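Workshop notebook, August
Canvas proofing, second round

Started 7:30 a.m. Door open, fan on low. Wax pot on the Hajdu hot plate before anything else, as it takes most of an hour to come up when the dial is set where I like it.

Picking up from the last entry. The first round of wax on the heavy canvas cracked along the folds after a week on the hook. White lines everywhere the cloth had been creased, and a few places where the wax had come off in flakes. I put that down to too much paraffin. Sigita thinks it was applied too cool and never went into the yarn, it just sat on top. We could both be right. Today's work was meant to separate the two.

Scouring

Before waxing I scoured all the new cloth. Skipped this last time, which was lazy. Loomstate canvas has size in it and some oil from the mill, and neither one helps the wax get in.

Weighed the dry cloth for the first batch: 877 grams. Hot water in the big steel sink, washing soda, a small squeeze of Brilance, and left it under a plate to keep it down. The water went the color of weak tea inside ten minutes. Drained, filled again, same again but paler. Third fill stayed nearly clear so I stopped there and rinsed in cold.

Note for next time: Brilance foams far too much for this. I spent longer rinsing than scouring. Use half, or go back to the plain soap flakes if there are any left in the tin under the bench. The label says nothing about optical brighteners but the cloth looks a bit blue-white beside the offcut I kept back. Keep the offcut pinned to the page so we can compare after waxing.

Shrinkage

Marked a square on the cloth before washing, measured along the warp and the weft after drying and pressing. Warp lost 4 percent. Weft lost so little that I measured it twice and wrote down no change. That fits what Despina told me about this weave, where the warp is under tension the whole way through the loom and relaxes as soon as it gets hot and wet.

It matters for the roll-top covers, which are cut with the long side on the warp. The pattern pieces need to be lengthened if we cut before scouring. I would sooner scour the whole piece and cut afterward, but that means drying a long length of wet canvas somewhere, and the line out back sags in the middle. Wet canvas is heavy. Ask whether we can run a second line off the shed.

Pressing: steam iron was hopeless on the selvedge, which had gone wavy. Trimmed it off.

Wax mix

Made one pot only, 400 grams total, mostly beeswax with less paraffin than in the first round and a little linseed oil. The beeswax is from the Cundine block, the dark one. It smells good and has bits in it. Strained it through a piece of old shirt into the second pot and there was a fair amount of black grit left behind. Do not use the Cundine block unstrained again. I suspect some of the dark specks in the first round were from this and had nothing to do with dirt on the bench, as I wrote then.

Held the pot well below smoking. Oil went in last, off the heat, stirred with a stick. Rags with linseed oil on them went into the water bucket outside straight away and the lid went on. Please everyone do this, including when you are only going to be gone for a minute.

Poured a spoonful onto foil and let it set. Bends without snapping when it is at room temperature. Put the foil in the fridge for a quarter of an hour and bent it again: one crack, on the sharpest bend. The first mix broke like chocolate in the same test. I should have done that test before waxing a whole cover with it.

Application

Cut strips 102 mm wide from the scoured cloth, plus some from unscoured cloth for comparison. Pencil marks in the corner of each one:

S-H: scoured, wax brushed on hot, then hot air to drive it in
S-C: scoured, wax rubbed on from a cold bar, then hot air
U-H: unscoured, brushed on hot, then hot air
U-C: unscoured, cold bar, then hot air
S-H no air: scoured, brushed on hot, left alone

Brushing on hot wax is messy and the wax sets on the bristles almost as fast as you can carry the brush across. Warming the cloth first helps a lot. I laid the strip on the baking tray, tray on the hot plate, and brushed it there. Wax went in at once and the cloth darkened evenly. For a full-size cover this is not practical unless we do it in sections. Sigita suggested the old clothes-pressing table, the one with the heated top. It needs a new plug and probably a new thermostat.

The cold bar was easier on the hands than I remembered. Rub hard in one direction, then across, then heat. You can see the wax go from white and chalky to clear as the air passes over. Missed spots show up as dull patches, and it is simple to go back over them.

S-H no air looks like a candle. Stiff, shiny, wax standing on the surface. This is very close to how the first cover looked, so Sigita may have the better half of the argument.

Water test

Let the strips rest until after lunch. Draped each over a jar to make a shallow cup, held with a rubber band, and put in the same measure of water. Checked at half an hour, one hour and two hours, with a paper towel touched to the underside.

S-H: dry at all three.
S-C: dry at all three.
U-H: dry at half an hour, damp spot at one hour near the band, no bigger at two.
U-C: damp at half an hour, dripping by two.
S-H no air: dry at all three, but when I took it off the jar and folded it, the fold went white right away and water came through the fold.

So scouring counts for more than I expected and the heating afterward matters for folding. The difference between brush and bar is small once the cloth is clean. I would go with the bar for the covers.

Not tested: rain, wind, rubbing against a bike rack, mildew. A jar of still water is a kind test.

Sewing

Ran a seam through two layers of S-C on the Flivetti. Heavy needle, polyester thread, longest stitch. It feeds all right if the foot pressure is backed off. After a short run the needle was gummed up and began skipping. Wiped it with a rag and a drop of white spirit and it was fine for another run. There was wax in the feed dogs too, and I picked that out with a pin.

Four layers at the hem corner: no. It stalled and I turned it through by hand. The corner wants hammering flat first, or the hem wants a different fold. Despina folds hers with the raw edge butted up inside instead of doubled under, which saves a layer. Try that.

Sewing first and waxing afterward would avoid most of this, and it would seal the needle holes as well. The trouble is getting wax into the seam allowance evenly. I am leaning toward sewing first, all the same. It keeps the machine clean and we have only the one.

Color and marks

Plain canvas in the natural color is what people ask for and it is the worst for showing dirt. Handles go first. Waxing does not hide a smudge, it fixes it in place, so anything on the cloth needs to come out before the pot is even switched on. A bag should be emptied, turned inside out and brushed along the bottom seam, and the handles looked at on both sides. Loose cloth gets shaken out flat so nothing is hiding in a fold.
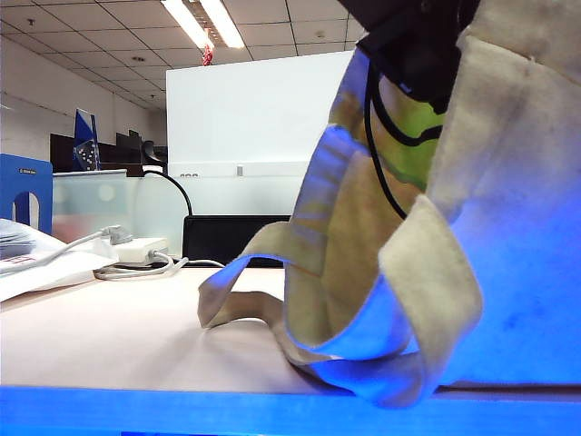 Natural canvas first, cream cloth second. 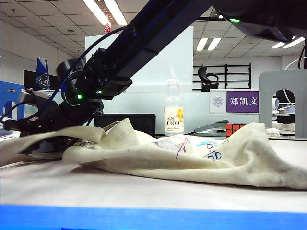
For marks on loomstate canvas, a dry eraser took off pencil and light gray scuffs. Soap and a nailbrush took off hand grime but left a clean patch with a hard edge, which looked worse than the grime did. If one spot needs washing, wash the whole panel. Grease I have not solved. Chalk under brown paper with a warm iron pulled some of it, and the rest is still there.

The waxed strips all came out darker and yellower than the offcut. S-H is the darkest, close to straw. S-C is a shade lighter. The blue-white cast from the detergent is gone under the wax as far as I can tell by the window, so it may not matter, but I would still use less.

To do

Buy: washing soda, brown paper, needles for the Flivetti (heavy, the packet is empty).
Second batch to scour. Weigh dry first and write it here, not on the back of an envelope.
Fold test on S-H and S-C after a week on the hook. Same fold each time, outside face out.
Fridge test on the folded strips as well.
Ask Despina for her hem fold, in paper if she has it.
Label the strained wax. It is in the coffee tin with the dented lid, top shelf. The tin next to it is the old mix and should not go on anything.

Hot plate off at 4:45 p.m., pot still soft, left on the brick with the lid on.

Added later by Sigita: opened the dented tin, there is a bit of shirt in it. Took it out. Also the pressing table has a plug already, it was taped to the leg. Thermostat clicks but I have not tried it with a load on it.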